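How to check a "success rate" before you believe it

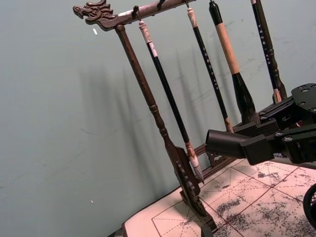
Wrist view, brush rack task. The finger is in front of the first two brushes.

Every grasping paper has a number near the top. I've stopped trusting that number until I've done the steps on this page, which take an afternoon and need nothing more than the logs and a text editor. I'll use our own brush rack results, partly because I was the one who doubted them.

The task: take a named calligraphy brush off the rack and lay it on the paper. The method, which Tsion Gebremichael calls Habte, picks its approach angle from the wrist camera alone. The first draft of the write-up claimed it "reliably handles thin hanging objects". Maybe. Let's see.

Step 1. Find the denominator

Open the trial log and count every line where the arm left its home pose. Ours had 395. The draft reported on 241. The missing runs had been tagged "setup" by hand, after they were over. Some really were setup. Put them all back in for now.

Step 2. Write the rule for success before you watch anything

Ours says: the correct brush is off its hook, no other brush has fallen, and the brush is on the paper when the fingers open. One sentence per condition. If you catch yourself adding "unless", stop and start the rule again.

Step 3. Have someone else score it

Give the clips to a person who didn't train the model. Lensa Endale scored ours without knowing which were Habte and which were Irnar, the older baseline. She and Tsion disagreed on 22 clips, mostly ones where a neighbouring brush was knocked and kept swinging. Don't settle these by talking it over. Report both scores.

Step 4. Split by object

A rack is a poor test if you pool everything on it. The third brush along is the thickest, with a tan, cork-like wrap on the upper handle, and a fat handle forgives a sloppy approach. The second has a thin black one. Make a separate row for each brush and look at the worst row first. If the paper only shows the average, ask for the rows.

Step 5. Move something boring

Shift the lamp, or turn the rack a little. Shadows on a plain wall run in long dark streaks, much like handles do, and a camera-only method may be leaning on them more than its authors think. We ran 12 trials with the lamp moved. That's too few to prove anything, and I'd say so to anyone who quoted them at me, but it was enough to get "reliably" taken out of the draft.

Step 6. Rewrite the claim

Use the full denominator, both scorers and the worst row. Habte still came out ahead of Irnar on our rack, by a smaller margin than first written. Whether it would on a different rack, I don't know, and neither does Tsion.

The scoring sheet is in the Kakex folder under "rules". Send corrections to Killian Roussel.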